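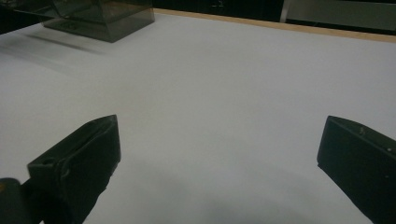

Furnival white tabletops: readings and notes

August, by Chibuzor Balogun

Last updated: August

A table of light and colour readings taken from pale tabletops at Furnival, plus the notes I made while taking them. Every supplier we spoke to called its top "pure white". I have yet to meet a white tabletop that looks the same at the front edge as it does in the middle, and I wanted figures to wave at the next person who says otherwise.

What is in it

One plain text file, 3000 rows, one reading per row. The columns are top, position, blind (up or down), lamp (on or off), lightness, tint and remarks. Position is a square on a grid, with the first square at the front left corner as you sit. Remarks are free text and mostly short. A few are grumpy.

The tops come from two suppliers, Britico and Plandier. Both were sold to us as matt. I have kept the suppliers' own names for the finishes in the file, although "Arctic" and "Chalk" tell you nothing useful and I could not match either to a standard shade card.

How the readings were taken

Each top was wiped with a damp cloth and left for 40 minutes before anything was read. I started out leaving them for less and the early rows were all over the place, so those have gone. The meter is a Zondero, borrowed and then bought. Its leaflet claims it needs no warming up. I don't believe that, and the first 100 rows, which drift slowly upwards while the lamp and blind stay put, are the reason. They are still in the file, marked "cold". Leave them out unless you are studying the meter.

Lightness is whatever the meter says. I make no promise that another meter would agree with it. Comparing one square with its neighbour on the same top is fair. Comparing my Plandier rows with somebody else's Plandier rows is asking for trouble.

What I think it shows, and what it doesn't

The difference across a single top is bigger than the difference between the two suppliers. That surprised the person who had paid extra for Plandier. Most of it comes from the room: the ceiling light falls off towards the front, and anyone leaning in puts a soft grey shadow over the lower half. The meter sees that shadow perfectly well even when you have stopped noticing it.

Several tops read slightly blue. Britico put this down to our lamps. They may be right, but the tint was still there with the lamp off and the blind up, and I'd want a better explanation before I let them off.

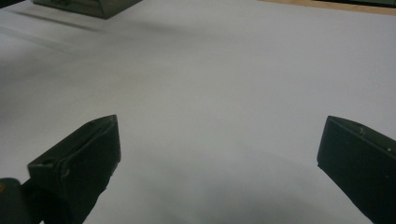
Can I use these readings to choose a white top for my own room?

Only as a rough guide, and a poor one if your light comes from a different side. Get a sample piece from the supplier, lay it flat where the table will go, and look at it in the morning and again after dark.

Things to watch out for

The file says nothing about wear. There are no scratch readings, no stain readings and no before-and-after rows, whatever the original plan may have promised. "Wipes clean" is a supplier's phrase and I have not tested it.

Blind "up" means fully up. Half-way readings were dropped - people's idea of half-way varied too much.

Two tops share the name "Chalk" and are not the same top. Use the top column and ignore the finish name.

Dust shows in the figures less than you would expect. A few pale specks on a pale surface make no difference I could find. Crumbs do, and those rows say "crumbs" in the remarks.

Changes in this version

Cold rows marked. Position squares for the long Britico top renumbered, as I had started them from the wrong corner. Spelling of Plandier corrected throughout.

Corrections are welcome, with readings attached. Please say which meter you used and how long it had been switched on.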